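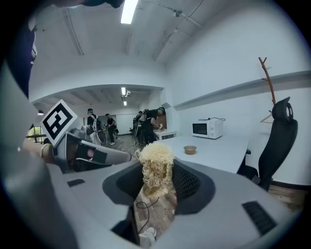 One block of noodles, still dry, with the second room through the opening.

The Noodle Year

Agnes Baird had come to believe, somewhere between her second marriage and her first hip, that there was no misery on earth that could not be sat beside with a bowl of noodles, and she meant the cheap sort, the curly yellow block you could knock on like a door. She had eaten them in a caravan at Cirnthorpe the winter the creek came up. She had eaten them on the night her son was born, out of a kidney dish, because the ward had run out of bowls and the sister on duty was a practical woman.

So when Dougal Geddes turned up at her back door in September with his whole life in the tray of the ute, wearing the expression of a man who has driven a long way with the radio off, she put the kettle on and got down a packet.

"I've eaten," said Dougal.

"You have not," said Agnes, and that was that.

He was her late sister's boy, though boy was a stretch, what with the knees on him. He had been managing the Lulto warehouse up north for longer than anybody had asked him to, and then one morning Lulto had no warehouse, and by lunch it had no Dougal either. He told her this standing up. Agnes let him. Some people need to stand for that kind of thing – her own father had taken every bit of bad news in his life on his feet, hat in hand, as though it were the anthem.

She tore the packet along the top and slid the block out onto the bench. A few broken ends came with it and she ate those straight away, crunching, the way she had since she was a girl.

"Mum used to go crook at me for that," said Dougal.

"Your mum did it worse than anyone. She'd eat half the block dry and then complain the soup was thin."

He laughed, or at least he let a bit of air out through his nose, and he pulled out a chair.

Now there is a school of thought that says you snap the block in half before it goes in, and another that says you'd be a barbarian to try. Agnes's sister had been a snapper. Agnes was not. She liked to lower it in whole and watch the corners go first, the strands letting go of one another a little at a time until the square forgot it had ever been a square. It took as long as it took. She had never once timed it, and she had no patience for people who did.

"Two thousand, eight hundred and thirty-one dollars," said Dougal to the table. "That's what I've got, Aunty Ag. I looked it up at the servo."

"Well," said Agnes, poking at the pot with a fork, "that's a great many noodles."

She cracked in an egg, and then, after a look at the width of him, another one. There was half a bunch of spring onions going soft in the crisper and she cut those up with the scissors. There were peas. There was the end of a roast chook, which she had been saving for her own tea, and she put that in as well and didn't mention it.

He ate with his elbows out, as he had at six. The window fogged over and the dog came in from the verandah to lie across his boots. When he got to the bottom he tipped the bowl up and drank what was left, and he set it down very carefully on the oilcloth.

"Mrs Aoun's boarder has moved out," said Agnes, "so if you can't stand my snoring you can try over there. But the sleepout's made up. I did it on Monday's sheets, the good ones."

"How'd you know I was coming?"

"I didn't. I just like a bed made up."

Dougal rubbed the dog with the side of his foot for a while. Then he asked whether there was another packet, and Agnes, who had already put the water back on, told him to reach it down himself.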